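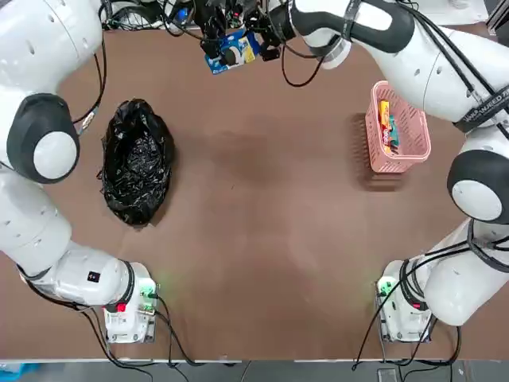
Cell 2, right arm holding a snack pack over the table. Note the cable strap on the right forearm and the loop under the gripper.

Thread: Gripper cable service loop on a two-arm table cell, how much slack?
Board: Small arms / Maintenance and wiring

axle_grease
Setup first. Two white arms on clamp mounts, near edge of the table, one each side. The task is sorting: snack packs go in the pink basket, rejects go in the black bag on the left. The software is Ondon for teleop and Villalba for logging. Neither matters here, I think.

Problem: the right gripper drops off the bus. Left arm has never done it. The fault shows up when the forearm is extended toward the far side and the wrist rolls past the middle of its range. Base stays green the whole time. Power cycling the gripper clears it, and then it comes back, 17 times on the last full day of running.

The harness runs along the top of the forearm, held with one strap, then drops into a free loop below the gripper. I have already swapped the gripper cable once. Same fault with the new one.

Questions:
1. How much slack do you leave at the wrist?
2. Is one strap on the forearm enough?
3. Does anyone strain-relieve at the gripper body or only upstream?

torque_stripe
One strap is not enough. With a single tie point the bundle pivots around it, and every wrist roll pulls on whatever is next downstream, and that is your connector. Put a second tie just behind the wrist ring and leave the loop between that tie and the gripper.

On slack: roll the wrist to both limits with power off, measure the longest path, add 10 mm. More than that and the loop starts catching on things. Yours hangs low enough that I would expect it to hit the basket rim sooner or later.

nullspace_b
Disagree on the second tie being right behind the ring. I did that on ours and it concentrated the bend in a short length. The conductor broke inside the jacket with nothing visible from outside. Tie it mid-forearm and let the last stretch float.

Also, what strap is that? If it's the elastic kind it creeps. The bundle walks toward the elbow over a few weeks and the slack goes with it.

axle_grease
Hook and loop, not elastic. I marked the bundle with a paint pen in March and the mark has not moved against the strap.

It has touched the basket once that I saw. No fault that time, for what it's worth.

torque_stripe
Short bend length is a question of loop size, so the tie position is fine if the loop is big enough. What was your bend radius?

nullspace_b
Didn't measure it. Tight.

torque_stripe
Then I wouldn't blame the tie.

fourbar
Before anyone moves ties, find out which end is open. Gripper powered, arm held still in the pose where it faults, torque limits down, e-stop in reach of a second person. Watch the bus error counter and flex the cable by hand in three places: at the gripper connector, mid-loop, and where it enters the bundle. Keep fingers out of the jaws. If the counter moves only at the connector, it is the socket on the gripper board. Replacing the cable would not fix that, and you already replaced the cable.

Our spare gripper boards came from Jelomum with the socket soldered a little proud. Looked fine, failed in roll.

axle_grease
Ran fourbar's test this morning. Counter is flat mid-loop and flat at the bundle. At the connector, pushing sideways, it climbs every time. Pushing straight in, it stops.

So socket or crimp. Cable is new, so I am going with socket.

fourbar
Swap the new cable onto the left gripper and repeat. Takes 10 minutes and rules out the crimp.

axle_grease
Done. Left gripper with the suspect cable: flat everywhere, including sideways at the connector. It's the socket.

Opened the right gripper. Two of the four solder joints have a ring crack visible under a loupe. Reflowed all four, and added a printed clamp on the gripper body so the cable can't load the socket. Went with mid-forearm for the second tie, mostly because there was already a flat spot there.

torque_stripe
The clamp is the part that will keep it fixed. The tie position you can argue either way.

nullspace_b
Mid-forearm is right.

Separate item: the cables under both bases hang over the front table edge. That edge will wear a jacket through. Split tubing over it, or drill a pass-through.

axle_grease
No drilling, the table goes back to Purutness when the lease is up. I'll use tubing.

bus_and_bolt
Reading this with the same fault on a similar arm. Did you change baud or timeout settings at any point? Ours improved when we lengthened the timeout.

fourbar
That hides it. A cracked joint gives you short opens, and a longer timeout rides over them until the crack gets worse. Do the flex test first.

bus_and_bolt
Fair. Will pull ours and look.

axle_grease
Update, 26 June 2026. Zero bus drops since the reflow. Clamp has not shifted. Tubing is on the right base, left base still to do. Will post the clamp file once I fix the screw boss, the current one splits if you overtighten it.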